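**What rules do you use for floor clutter and keep-out zones around a two-arm robot in a kitting area?**

Posted by Dinesh Gowda

We are a small parts supplier and we have a practice area where a two-arm robot moves molded parts between yellow shelving and a tote on the floor. The task sheet is called Puvine and it was written before I got here. It covers the grip and the drop point and says almost nothing about the area around the robot.

I have to turn it into a written work rule that a new person can follow. So far I have the following:

- One person has the stop button and does nothing else while the arms are powered.
- Nobody reaches into the tote or onto the shelves until the arms are parked.
- The floor gets checked before each run.

The last one is where I'm stuck. "Checked" means something different to everyone.

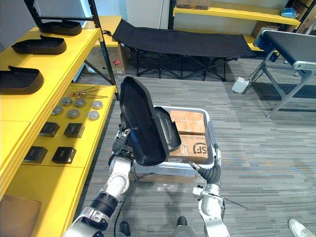
*Left gripper holding a black tray by the tote. Note the clear plastic pieces on the carpet.*

My questions are: do you treat small packing scraps as a reason to stop a run, or do you let it finish? And how far out do you keep people? Our tape line is at 57 inches and I can't find where that number came from. The shelves and the conveyor take up a lot of the room, so I can't just push the line back without a reason to give my manager.

We did a risk assessment in January, but it was for the conveyor only.

---

**Gopinath Kulkarni**

Start with the risk assessment. If it was for the conveyor only, then the robot isn't covered, and a work rule can't fix that. Do the assessment for the robot, the shelving, the tote and the conveyor together, as one cell. ISO 12100 is the general method. For industrial arms, read ISO 10218, part 2, which is about the installation and not just the robot itself. If yours has legs, tell the person doing the assessment in the first sentence, because a robot that has to keep its balance may not be safe just because you cut the power. Find out from the maker what the stop button really does. On some machines it cuts the motors and the robot can go down. Your rule should say which way people stand clear.

On the tape line: the distance is supposed to be worked out from how far the robot can reach, how fast it moves, how fast a person walks in, and how long it takes to stop. ISO 13855 has the method. I can't tell you if 57 inches is right and neither can anyone else on here. If nobody can find the calculation, treat the number as wrong until you have one. Also remember that tape doesn't stop anybody. If the calculation says people need to be kept out, you need a guard or a scanner.

For the floor, write down what has to be true and leave out the word "check." Ours reads like this:

1. No film, tape, straps or loose plastic on the floor inside the line.
2. Cables on the floor are routed outside the walking path and secured.
3. Cardboard is either flat on its shelf or out of the cell. Nothing leaning.
4. Parts sit fully inside the tray or fully on the shelf, with no overhang.
5. The operator signs before power goes on, and again after any stop longer than 10 minutes.

Number 2 gets skipped the most. Power adapters end up on the carpet next to whatever they run, and then they stay there for months.
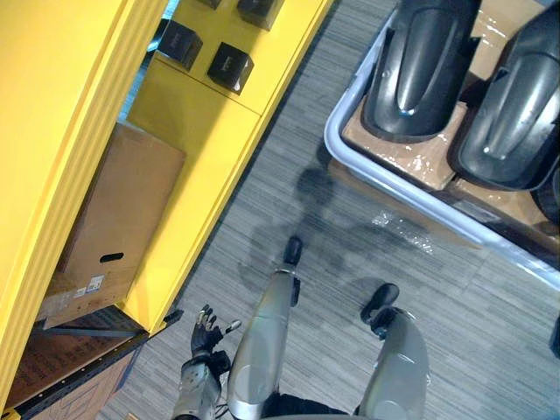

As for stopping the run, we stop for anything loose on the floor inside the line. We used to let people judge it and we got a different answer on every shift. Park the arms, stop, wait for the all clear from the person with the button, then pick it up. It costs us 90 seconds. Don't let anybody lean in with a broom while it is working, and write that in the rule too, word for word.

I'd also add a line on shiny wrap. Clear film over cardboard throws glare and can confuse a vision system. We strip it before the box goes in the tray. That one is more about quality than safety, but it also takes away most of your scraps.

---

**traltard_mike**

we just vacuum at lunch. never had a problem with it in 2 years. tape line is wherever the carpet tile ends

---

**Dinesh Gowda**

Thank you Gopinath. I have asked for the stopping time and the maker's description of the stop button. I'm going to use your floor list with one change: sign again after any stop at all, because ours are short and people wander in during them. The conveyor assessment gets reopened as one cell with everything else. I'll post the distance when we have it worked out, along with the inputs.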